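Wrist views and body view disagree after replay – where should I start looking?

Posted in: Simulation, cameras and replay
23/05/2024

greyheron_lab

Hello all, and sorry in advance for the length. I look after the replay tool for Imevora, our two-armed household sim, and I'm trying to get a policy trained on three cameras (one on each wrist, one on the body) to behave itself. Ever since I moved the planner from Greka to Distetti, the arms settle a little short of where the policy wants them. I render at 10 frames a second and run control at 40. I've checked the joint limits and the gains, and I've had far more tea than is good for me. Is this likely to be perception or control? Stills are at the bottom of the page.

tolpuddle

Sounds like gains to me. Turn them up and see.

marrowfat_pea

Welcome! I'd leave the gains alone for now – we had something very like this in Hoshino last September and spent ages tuning the wrong thing. Log the time stamp of every camera render next to the joint state the controller used, then play back one episode of 3000 control steps and compare the two columns. Ours had drifted by up to 54 steps by the end, and the policy was quite sensibly acting on old pictures. If your columns agree, freeze the arms, render all the cameras from that one state and check the wrist transforms against the arm model. A new planner often brings its own idea of where the tool frame sits, and a small offset there looks just like an arm stopping short. Do write back with what you find, as I'm rather fond of this sort of puzzle!

Stills from greyheron_lab:

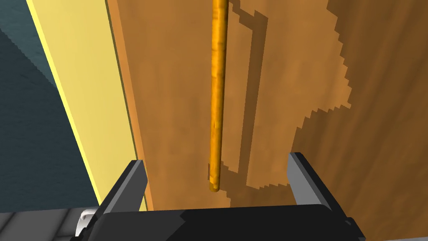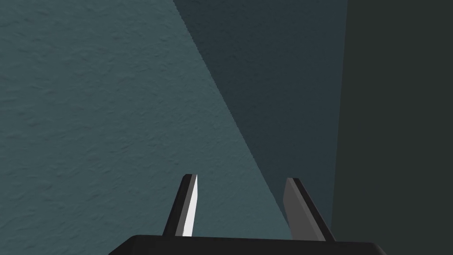 All four are simulator renders.
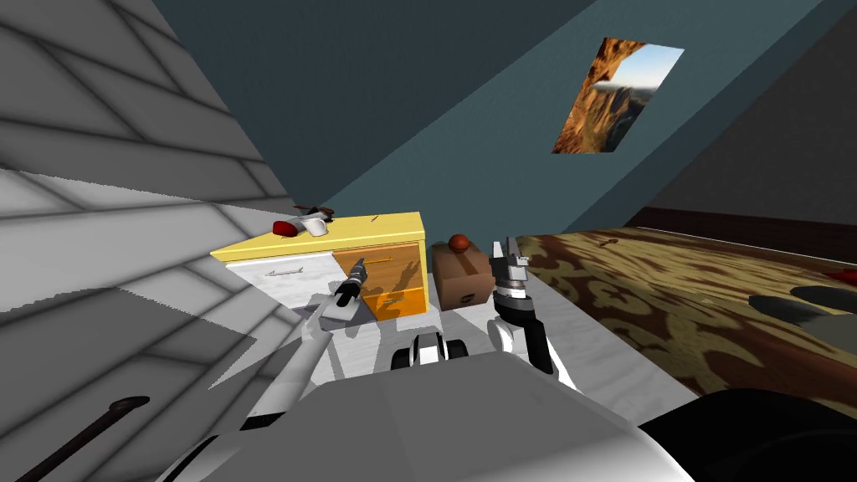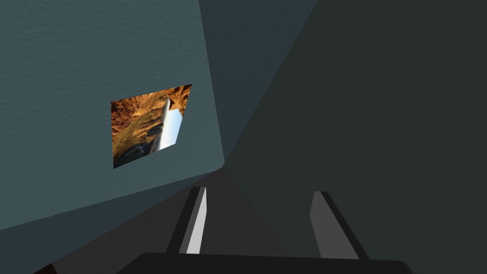 Can I run the policy at the camera rate and leave the controller at its own, faster rate?

You can, and most of us do. Let the policy put out a short run of targets for each new set of camera frames, and have the controller blend between them at its own pace – just make sure each target carries the time of the frame it came from, so that stale ones can be dropped.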